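Brisora Plukden Benchtop Cytocentrifuge
Low-speed cell preparation for spinal fluid, lavage and other thin samples

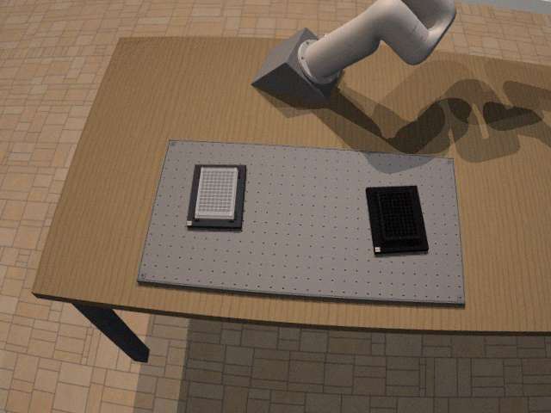
Murray Kingi wrote that the old Plukden lost too many cells into the filter card when the spinal fluid was nearly clear, and asked whether the new chamber does any better. It does, within limits. The loss occurs mainly during the first seconds of the run, when fluid reaches the card before the cells have settled against the glass. The current chamber holds the sample in a sloped well until the rotor is turning, so the card is not wetted while the rotor stands still. Samples with very few cells still lose part of them to the card. Labs that need every cell should use the slow-absorbing card listed under Supplies and a lower ramp setting.

Intended use

The Plukden spins small volumes of body fluid so that the cells land in a thin, even layer on a glass slide. The slide is then air dried or fixed, stained, and read under a microscope. It is suitable for cerebrospinal fluid, bronchial lavage, pleural and joint fluid, urine, and washed cell suspensions prepared for immunostaining.

It is a sample preparation device only. It does not count, sort or identify cells, and the quality of the final reading depends on sample age, handling and staining as much as on the spin. It is not a general-purpose centrifuge. Tubes must not be placed in the rotor, and no adapters for tubes are offered.

Principle of operation

Each slide is clamped in a holder with a filter card and a sample chamber. At rest the chamber leans back. As the rotor gains speed the chamber swings upright and fluid moves toward the slide. Cells are pressed onto the glass through the round opening in the card, while the card takes up the liquid around the edge of the spot. When the rotor slows, the chamber leans back again and any fluid that was not absorbed returns to the well.

Two settings matter more than the rest: speed and ramp. High speed flattens cells, which makes the nucleus easier to read but can break fragile lymphoid cells and blasts. Low speed keeps them whole but rounder, with a darker nucleus after staining. The ramp controls how quickly fluid meets the card.

Factory programs

Program A, spinal fluid: 600 rpm, 10 minutes, low ramp.
Program B, spinal fluid, very low cell count: 600 rpm, 10 minutes, lowest ramp, slow-absorbing card.
Program C, washed suspension for immunostaining: 600 rpm, 3 minutes, medium ramp.

Factory programs cannot be overwritten. They can be copied to a user position and edited there. The unit stores 30 user programs, each with a name, speed, time and ramp. Programs can be locked with a supervisor code, and a locked program can be run by anyone but changed only with the code.

The factory settings are starting points. Each lab should check them against its own samples and stain before reporting results. If smudge cells are common in fresh samples, reduce the speed first and leave the time alone. If the spot is thin in the middle with a heavy ring, the sample is usually too dilute or the ramp too high. A thick spot with overlapping cells calls for dilution of the sample. A change of program will not correct it.

Rotor and lid

The rotor is a sealed unit and lifts out in one piece so that loading and unloading can be done inside a safety cabinet. The rotor lid closes with a center button and can be released with one gloved hand. Both rotor and lid may be steam sterilized. The lid gasket should be taken out first, wiped with a thin film of the supplied grease and put back after the rotor has cooled.

Load holders in opposite pairs. When an odd number of samples is run, place a holder with a blank slide and an equal volume of saline across from the last sample. The imbalance sensor stops the run if the load is uneven and shows code E3. Open the lid, check that every clip is fully closed, and restart. A half-closed clip is the most frequent cause of E3 and also of leakage around the card.

The outer lid locks when the run starts and stays locked until the rotor has stopped. In a power failure it stays locked. The manual release is behind the small plug on the right side and needs the key supplied with the unit. Wait until the rotor is at rest, which can be checked through the lid window, before using the key.

Sample notes

Spinal fluid should be prepared as soon as it arrives. Cells in spinal fluid break down quickly because the fluid has little protein to protect them, and lymphoblasts are among the first to suffer. Where a delay cannot be avoided, keep the tube cool and record the delay on the worksheet. Adding a drop of albumin solution to the chamber before the sample helps the cells hold their shape and stick to the glass. Use the same albumin in every run. Changing it changes the background color of the stain.

Bloody samples can be run, but the red cells will cover what is beneath them. Dilute and run a second slide in parallel. Lysis is possible – check first that the lysing agent does not affect the markers to be stained later.

Mucus must be broken up or filtered out before loading. Strands that lie across the card opening pull cells off the glass when the chamber is removed.

Placement and power

Set the unit on a level, rigid surface that does not carry other vibrating equipment. Do not place it on a cart. Leave free space on every side and keep the rear vent clear. No person and no hazardous material should be within the clearance zone while the rotor is turning. The zone is given on the label inside the lid and in the installation sheet.

The power supply accepts the usual line voltages without a switch. Connect the unit directly to a grounded wall outlet. Extension cords and shared power strips are a regular source of brownout faults (code E7), particularly when a slide dryer is on the same strip.

After placement, adjust the front feet until the bubble on the deck is centered, then run program C empty with the rotor installed. The run should finish without a code. Enter it in the log as the installation check.

Cleaning

Wipe the bowl after each day of use with a neutral cleaner followed by 70 percent alcohol. Chlorine bleach attacks the rotor finish and should be used only on a spill, then rinsed off with water at once. Reusable chambers are soaked, brushed and dried before the next use. Look at the outlet of each chamber under a lens from time to time – a nick at the rim will leak, and the leak shows up as a tail on one side of the spot. Discard any chamber with a nick or crack.

Filter cards and single-use chambers are never reused. Used cards go out with infectious waste.

Service

Routine service in North America is handled by Krishnan. A yearly visit covers speed check, timer check, lid lock, imbalance sensor, gasket and motor mounts. The speed check is made with an outside tachometer through the lid window, and a signed sheet is left with the lab. Labs that need more frequent checks can do them with their own tachometer; the steps are in the service section of the manual.

Units shipped before May have the earlier lid gasket, which is gray. The current gasket is black and fits all units. Gray gaskets remain usable until they harden or flatten, but are no longer stocked.

Run records

The unit keeps a record of each run with program, start time, actual speed, duration and any code. Records can be read on the display or copied to a memory stick as a plain text file. Labs that use the Ollau worklist software can import the file directly. Patient names are not stored on the unit. A sample number may be entered by keypad or barcode reader, and the reader is optional.

Supplies

Filter cards, standard, white, single opening
Filter cards, slow-absorbing, single opening
Filter cards, double opening, for paired spots on one slide
Chambers, single-use, with attached card
Chambers, reusable
Slide clips, stainless steel
Slides, plain, with marked circle
Slides, coated, with marked circle
Lid gasket, black, with grease
Release key, spare

Standard and slow-absorbing cards look alike once out of the box. Keep them in their original packaging and do not mix them in one run, as the spots cannot be compared.

Ordering

The unit ships with rotor, lid, a set of clips, reusable chambers, a box of standard cards, release key, power cord and printed manual. Single-use chambers and slow-absorbing cards are ordered separately. Orders for the barcode reader should state the serial number of the unit, found on the rear plate beneath the vent.

Page text revised 13th September. Program B and the section on gaskets are new in this version.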